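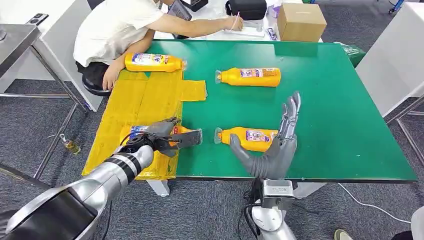
Ticket: Label printer skips every second label after firmware update
Product: Trurnivura desktop label printer, network model
Site: Cudia, packing room
Opened by: Teguh Sitompul
Assigned to: Gilang Kwok
Status: Closed
Priority: Normal

Original report, 8:40 a.m.
Since the October firmware update the printer feeds one printed label, then one blank. The queue on the Cullau print server shows no errors. Restarting the printer clears the fault for a few labels, then it comes back. Same result from both workstations. Stock is the usual white die-cut roll, loaded as before.

Gilang Kwok, 9:15 a.m.
Please print the configuration page (hold FEED while powering on) and send me the values for media type, sensor mode and label length. Do not run a factory reset yet — it wipes the static address, and the server will lose the printer.

Teguh Sitompul, 9:50 a.m.
Media type: continuous
Sensor mode: reflective
Label length: auto
Firmware: current
The page itself printed across two labels.

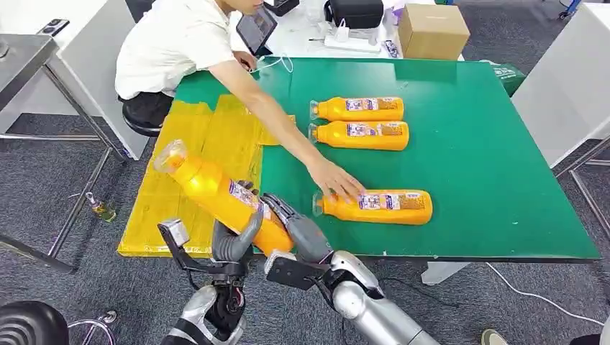
Orange bottles on the green table, white and purple labels.

Gilang Kwok, 10:05 a.m.
Media type is wrong for die-cut stock. It should be "gap", with the sensor mode set to transmissive. The update appears to have put both back to default. Change them on the printer's web page under Media, save, then run calibration with the cover closed. It will feed several blanks. After that, send a batch of 20 from the server and tell me where it first skips, if it does.

Teguh Sitompul, 10:45 a.m.
Settings changed and saved. Calibration finished with a solid green light. The batch ran clean up to the end, but the next job went back to skipping. Checked the web page again and media type reads "continuous".

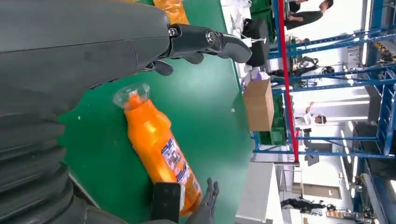 Gilang Kwok, 11:20 a.m.
Then something is writing the setting back with each job. The Ong driver has its own media setting and sends it in the job header. On the server, open printer properties, Advanced, and look for "Override device settings". It is on by default in the new driver package. Turn it off, apply, and restart the spooler. Clear any held jobs first or they will go out with the old header.

Teguh Sitompul, 1:10 p.m.
Override was on. Turned off, 2 held jobs deleted, spooler restarted, printer recalibrated. No skips so far. The setting has stayed on "gap" after a power cycle.
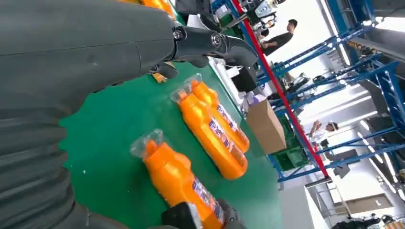
One other thing: print position is now slightly low, roughly 2 mm. The bottom line of text is still readable.

Gilang Kwok, 1:30 p.m.
Adjust "Top offset" on the web page, not in the driver. Use a negative value to move the print up, one step at a time, and print a test label after each change.

Teguh Sitompul, 2:25 p.m.
Offset corrected. Position is good on both workstations. OK to close.

Resolution: media type and sensor mode reset by firmware update, then overwritten by driver. Override disabled on server, device recalibrated, top offset adjusted.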